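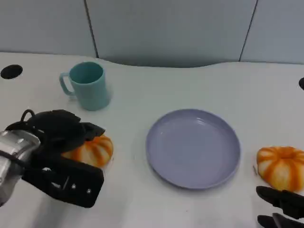
Teal mug, lavender plate, pumpkins one and two.

November 19, 2021. Table setting, still the white table with the wavy back edge.

Tegwen asked for "something fall-ish but calm" for the Roneddale place setting, and this is what calm looks like on our budget. The mug came out of the Justamari carton and the plate out of the Baysal one. They've never been introduced before today, and I think they get along. Teal and lavender against all that white and gray is a bit dentist's office, so the orange has work to do.

Position notes, for whoever sets it up next:

- Plate goes toward the middle, a little nearer to you than feels right.
- Mug goes back and left, handle pointing left. Sixten is left-handed and says this is the first table setting that has ever respected him.
- Leave the grommets alone. I spent part of the morning hiding one under the mug and it looked exactly like a mug hiding a grommet.

The plate by itself is better than I gave it credit for. It has a raised rim and some faint ridges on the inside that only show when the light comes across them. Seen from standing height you miss them and it's a purple circle. Get down low and it has some manners. 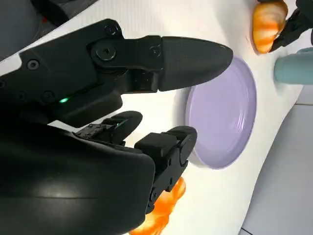 ## The pumpkin question

Beril calls them buns. Willy calls them pumpkins. The Skivirstead packing slip calls them "seasonal, asst.," so no help there. I've written PUMPKIN/BUN on the shelf label and would like that to be the end of it.

What matters is that they roll. Not far, but they settle on whichever side they like and show you the wrong stripes. On the plate they behave, thanks to the rim. Off the plate, turn each one a little until it sits, then take your hand away slowly, as if leaving a baby's room.

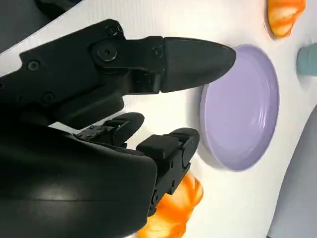
I tried 4 layouts before lunch. Both off the plate is tidy and looks like a shop. Both on the plate is crowded. One on and one off looks as though somebody might be coming back for seconds, and Chrysoula picked it on her way past without putting down her coffee. I had been at it for roughly 30 minutes by then.
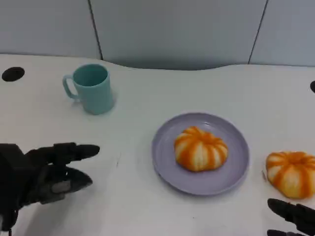
Scuffs: the table needs a going-over. I got some of the marks off with a damp cloth and the rest have tenure. Willy wants a tablecloth. I'm against, the curve at the back would make it hang like a bad skirt.

Left to do: wipe table again, find the lid of the Justamari carton, ask Tegwen whether February gets its own setting or the same one with the orange taken away. If it's the second, I'll need something else for the plate. Beril says a bun.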